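3.2 Participants

We interviewed 27 part-time law students at Piras who came from police or military work. Most of them studied in the evening — after a full shift — and 90 percent paid their own fees.

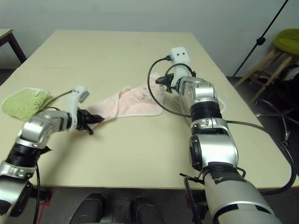
3.3 Reasons for the change of career

The answers were coded by Santoro and Lombardi separately. The wish to work in court was the most frequent reason. Family reasons came second, mainly among the students above the age of 50. Salary was mentioned less than we expected.
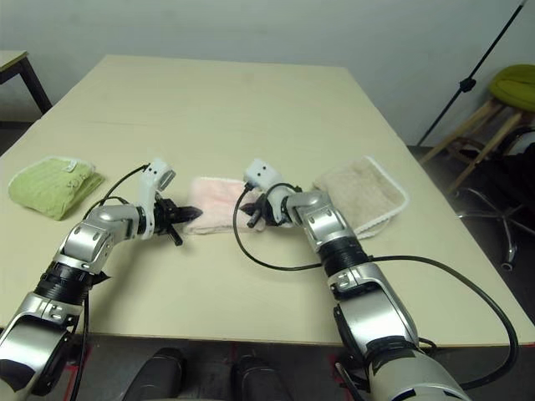 Figure 2. Two robotic arms at a table with folded towels.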